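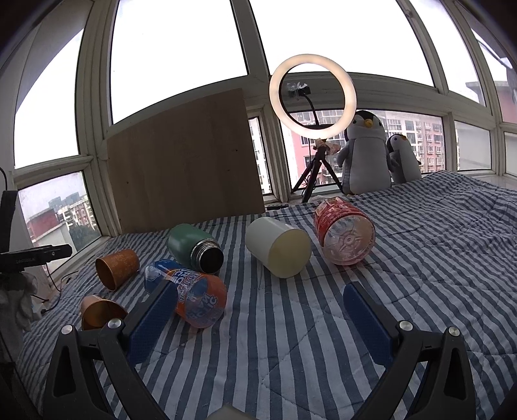 Posted by quiltedcorner in Home & Kitchen > Cleaning and Storage
Jul 29, 2026 — Corrigan Neighbors Help Board

Cups and bottles on the bed: how to sort them, and is the quilt in danger?

Hello to all. I am living in a small apartment in Tenotdale and I have a problem with drink containers. They arrive in my bedroom one after another, and when I finally clean I put them all on the bed, because the kitchen counter is very small and already full. You see how it looks. There are two copper-colored cups, one green insulated flask, a plastic bottle with blue and orange wrapper, and others. They are lying on my striped quilt under the windows.

I have three things I would like to understand.

First, the cups. One of them has a spotted surface on the outside, like rust, but inside the other one is quite shiny. I bought them secondhand at the Bravgate market and the seller did not know if they are real copper or only a copper color. Can I drink from them? How do I clean them without making scratches?

Second, the flask. I do not have the lid at this moment. It is somewhere in the apartment, I hope. The flask had coffee with milk in it in the past and the smell stays in the steel. I washed it many times with normal dish soap. Is it possible to save it?

Third, the quilt. It was a gift and I would be very sad to get a stain on it. It is stitched, with cotton on the outside, and I do not know what is the filling. If a little old juice or tea comes out on it, what must I do in the first minutes?

I have one shelf for all drink things, 30 centimeters deep, and I cannot put another one because of the rental contract. Thank you for your patience with my English.

3 replies

marrowandmint
Member, 200 posts

I also had to learn these things in a small apartment, so I will try to answer in your order.

For the cups, begin with a magnet. If it sticks strongly, the cup is probably steel with a copper color or a thin copper layer. If it does not stick, you still cannot be sure, as many kinds of stainless steel and aluminum do not hold a magnet. Look at the inside also. Real copper cups for drinking often have a lining of another metal, and when the lining is missing or worn, you should not put lemon juice, wine, soda or any other sour drink inside. With a secondhand cup of unknown metal I would keep pencils in it, or a small plant, and drink from something else. A spotted outside can be only the finish. Some cups are made in this way from the beginning. Wash with warm water, mild soap and a soft cloth, and dry immediately. No steel wool and no dishwasher.

For the flask: put in one spoon of baking soda, fill it with hot water and leave it open overnight. Do not close it during this time, even if you find the lid. In the morning use a long bottle brush, and brush also the thread at the mouth, where old milk likes to hide. Rinse well and let it dry upside down on a rack. When the lid comes back, take out the rubber ring and wash it separately. In my flask the smell was in the ring and I was blaming the steel for half a year.

For the quilt: press with a dry white towel, do not rub. Then cold water on the towel, and press again from the outside of the spot to the middle. Tea needs a little liquid detergent. Before detergent, please test on a corner from the back side, especially as the white stripes are next to blue-gray ones and the color could move. Dry it flat if you can, so that the filling does not collect in one place.

And next time put an old bath towel over the quilt before you sort. It is less work than everything I wrote above.

jb_pantry
New member

throw out the plastic bottle, rinse it first, done. mine go in the blue bin but I don't know the rule in Tenotdale. for the shelf I use the Jitbridge wire rack, it holds 4 bottles lying down and you don't need any screws

oldkettle
Member, 600 posts

I agree with most of the first reply, but not with baking soda for every smell. For coffee it worked badly in my flask. White vinegar with the same quantity of warm water, 30 minutes, then a lot of rinsing, was better. Do not mix it with the baking soda in the same moment — the two of them mostly cancel each other and you have only foam.

About the shelf: stand the flask at the back with the mouth open and keep lids in one small box at the front. If a lid is not in the box, you know the same evening and not in November. Cups can hang from hooks under the shelf, the kind that slides on the board without drilling. Measure how thick the board is before you buy. I did not measure, and my hooks are still in the drawer.

quiltedcorner
Original poster

Thank you to all three. The magnet does not stick to the cups, so I will use them for pencils. The flask is now with vinegar. I have looked under the bed for the lid and found a different lid, which fits to nothing I own.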